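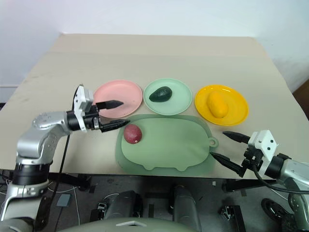 Sieglinde Stüber would put the mango in the refrigerator the minute it gives a little at the stem end, and she thinks two days on the counter is plenty once it gets to that point. Pavithra Bhat leaves hers out until the whole room smells of it. The rest of us fall in between, and the kitchen at Hiltach has had fruit sitting out on plates all week as a result.

This page is for the tableware and fruit set we use for the snack table. Most of the pieces are plastic or silicone, and they go back on the same shelf at the end of the day. Notes on each are below.

The plates
Pink, mint green and yellow, all round and much the same size. The pink one is the spare and gets used for peel and pits. They stack, but please dry them first or they stick together.

The green mat
Silicone, with a darker raised border, little feet at the bottom and a loop at one end for hanging. It goes in front of the plates and is where fruit gets set down before it is sorted. Wash it with dish soap and hang it by the loop. Crumbs collect along the border, so run a brush around it.

The avocado
Goes on the mint plate. Dark skin is not a sure sign with every variety, so press near the stem with your thumb. If it is hard, leave it out and check again the next day. Once cut, cover it and use it the same day.

The mango
Yellow fruit goes on the yellow plate, which makes it easy for the kids to put things back. Color alone will not tell you much about a mango. Lift it and see if it feels heavy. One good-sized mango cut into cubes gives about 100 grams more than we need for a small bowl, and the extra can be frozen.

The small red fruit
Small round fruit starts out on the mat, where the border helps keep it from rolling off the table. Plums can go in the bowl as they are. Passion fruit gets cut in half and served with a spoon.

The table
Wipe it down after every session, with extra attention to the left side, where it is scuffed. A damp cloth is enough. Do not use the scouring pads from under the sink.

The shelf list was last updated in February. If you borrow a plate, write it on the sheet inside the cupboard door.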